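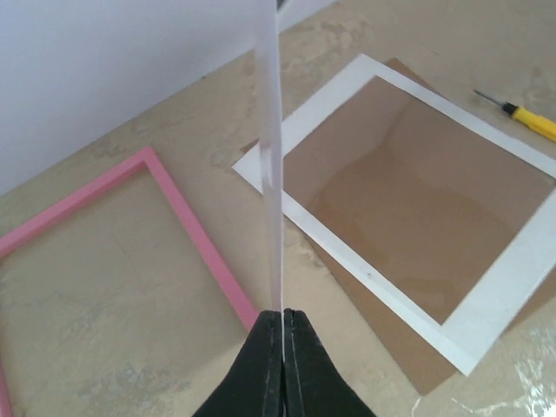
Wrist view, clear sheet in the gripper, pink frame and mat on the floor.

Review: Vullel two-arm recording kit

Posted 4 December 2024

I have used the Vullel kit since April to record demonstrations for a policy that handles picture frames. The job is dull for a person and hard for a robot: clear sheets, mats, backing boards and small metal clips, all thin. We have 2278 episodes saved, all of them done by teleoperation.

Setup took me an afternoon. The recorder, which is called Ilum, writes one file per episode and keeps the camera streams in step. I had 2 bad files in the first week and none after a firmware update. Trimming is slow, and you can't relabel episodes in bulk.

The wrist views are the reason to buy it. Fixed cameras lose a thin edge as soon as an arm crosses in front of it. From the wrist you still get the wood grain between the fingers.
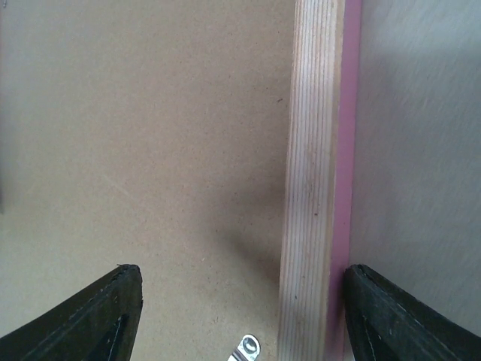
Harpreet Lavoie wrote in to say that the count matters less than the spread: "We stopped at 2000 with the same frame in the same spot, and the policy fell apart when we turned it a little. Move things between takes." I agree. We now change the angle of the frame every few takes, and I would keep a failed grasp if the operator recovers from it.

The overhead view is fine for checking which arm did what. It is less use for training on small parts.
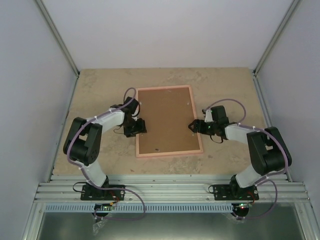 Both arms at the cork board, from the fixed camera.

Cable routing could be better. The loops on each arm are long, and I check them before every session. The Brillari kit I tried earlier had shorter runs but a weaker recorder.

Clips are still our worst category. Grasps on bare metal fail more than anything else we record, and glare makes the labels harder to place.

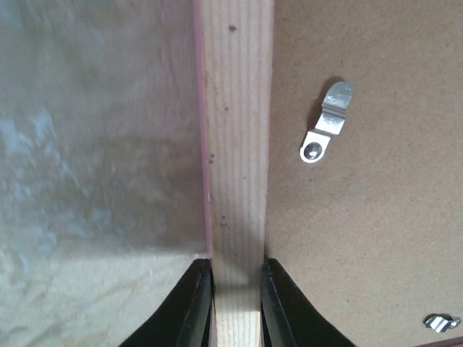
I have set aside a separate batch for those, with slower motion and longer pauses before contact. Our price from Montecinos was $2948 with both arms, shipping extra. For a small lab that records every day I would buy it again. If you only need one arm, wait for the single version.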